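Atualizado pela última vez em setembro
17 partilhas · 2 comentários

4.3 Generalização a superfícies de cozinha

Os resultados publicados para a política Girmont sugerem que o pré-treino com demonstrações teleoperadas basta para transferir a preensão multidedo entre bancadas. Os nossos dados não sustentam essa leitura. Repetimos o protocolo Ranus em 266 ensaios, com a mesma mão de vários dedos e o mesmo critério de sucesso, e a vantagem sobre o modelo de base Somau desaparece quando a altura da bancada deixa de coincidir com a do conjunto de treino.

Suspeitamos de que parte do ganho relatado venha da posição inicial da mão. No protocolo original o braço arranca já acima do plano de trabalho, o que elimina a fase mais difícil: contornar o bordo frontal. A Figura 5 mostra uma configuração com a mão abaixo desse bordo e um rolo branco pousado na grelha metálica da cuba esquerda. É uma condição banal em qualquer cozinha, e não encontrámos nenhuma equivalente na avaliação Rudd.

Há ainda o problema das cubas em aço escovado. Os autores do Girmont tratam os reflexos como ruído resolvido por aumento de dados, mas não apresentam a ablação correspondente, e a nossa tentativa de a reconstruir ficou inconclusiva.

Figura 5. Mão multidedo abaixo do bordo frontal da bancada, com lava-loiça de duas cubas.
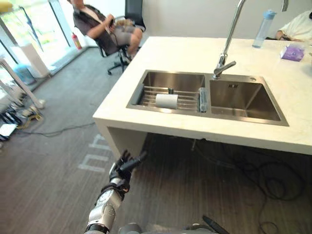 Resta saber se o efeito é da política ou do controlador de baixo nível. Trocámos o segundo em 17 ensaios, amostra curta demais para decidir, e por isso não reportamos taxas separadas para essa condição.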